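Software pre-run checklist, two-arm fastener sorting cell
Project: Trundado
Planner build: Stemus, May branch
Result: pass with comments (see 4, 7 and 9)

I've filled this in as I went along, so the comments wander a bit. Ticks are ticks, the chat is underneath.

1. Controller starts clean, no stale goals in the queue - OK
I cleared the queue by hand first, then restarted and checked it again. Both arms came up in hold, as they should.

2. Stop command reaches both arms - OK
Tested from the keyboard and from the button. Slowest response in the log was 54 ms against our limit of 100 ms, so I'm very happy with that!

3. Joint speed cap loaded - OK
It's set to 60 per cent. Please leave it there until item 4 is closed (I know it's tempting to nudge it up when you've been waiting on a slow approach all morning).

4. Arm-to-arm clearance in the planner - COMMENT

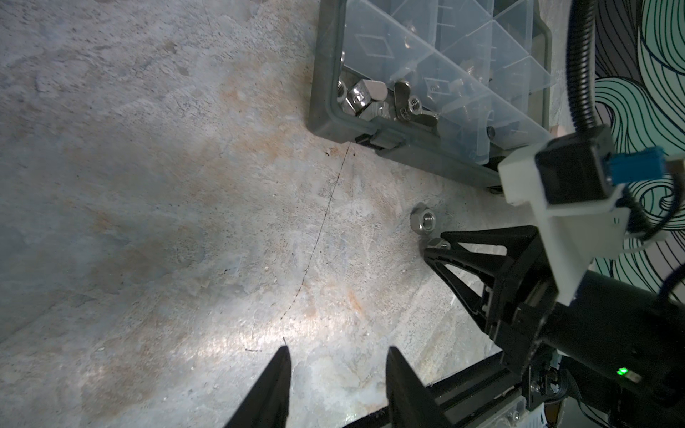 The collision model still treats each gripper as one fat capsule, and I think that's too crude for close work. It refuses perfectly good paths, people get fed up and shrink the margin, and then we've got no margin at all. With the second arm's finger right up by the smaller nut and our own fingertip on the other side of it, I want the real finger shapes in there, the open triangular one included. The camera bracket on top of the second arm needs its own shape too, plus a bit extra for the conduit. Until the new meshes go in, only one arm may enter the shared zone at a time. I've switched the zone lock on in the config, and it now shouts if you try to start without it.

5. Zone lock survives a planner crash - OK
Killed the planner mid-plan, twice. The lock stayed with the arm that held it and the other one waited. Lovely.

6. Wrist camera time stamps match joint states - OK
Played back 1000 camera messages with the Tkachenko log viewer, no gaps and nothing out of order.

7. Detector labels on mixed hardware - COMMENT
Nuts and bolts on their own are fine. Heaped together, the detector likes to merge a nut with whichever bolt shank is next to it, and the grasp point lands in between the two. I've raised the overlap threshold a little, which helps, but it wants proper retraining with more piles in the set. Also add the darker nuts, please - the current set is nearly all shiny ones and the scores drop on anything dull.
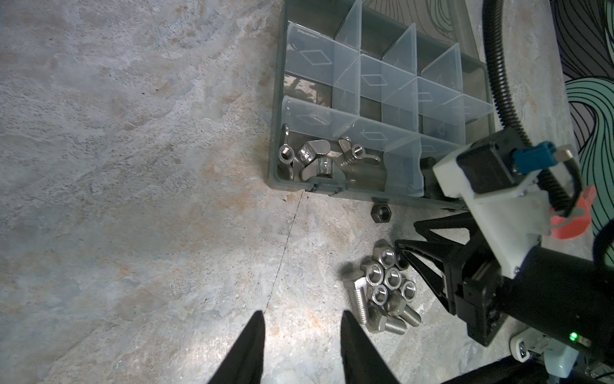 Item 7: nuts and hex bolts heaped below the organiser, wing nuts in the compartment above.

For now, any grasp with a score under the cut-off goes to "ask operator". Don't turn that off to save time, and do write down which part it asked about or I can't use it.

8. Organiser box pose estimate - OK
The box sits at an angle to the arm and the fit copes with that nicely. I had worried about the clear plastic (the old depth filter saw straight through it) but we take the pose from the dark rim now.

9. Surface mask - COMMENT
The mask is meant to throw away anything that belongs to the surface. It does well on the rusty patches. The long crack gave me two false edges on the first go, so I've widened the filter and run it again, clean this time. Bright patches are still a weak spot, and I'd like an exposure check added to the start-up script so that it isn't down to someone noticing.

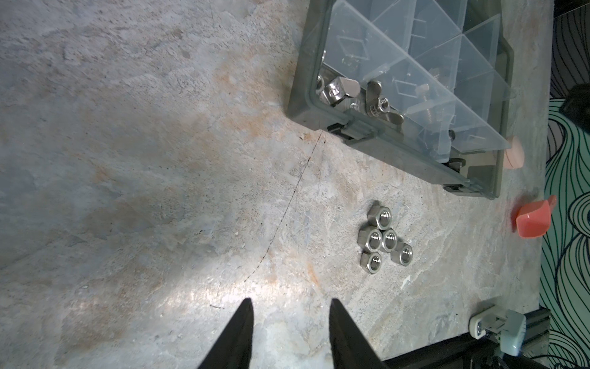
Item 9: crack and bright patch near the fingertips, five loose hex nuts below the box.

10. Workspace limits match the layout file - OK
Limits come from the Pakik layout tool and the file hash matches. I stepped the arm to each corner in slow mode and it stopped short of the boundary every time.

11. Logs writing to the right disk - OK, after a fix
They were going to the old path again. I've changed the default this time as well as the setting, so hopefully I'm not typing this next month!

Still open
Finger and bracket meshes (4), retraining with piles and dull nuts (7), exposure check (9). Cell is fine to run at the capped speed with the zone lock on. Run items 2 and 5 again after any change to the planner, even a small one.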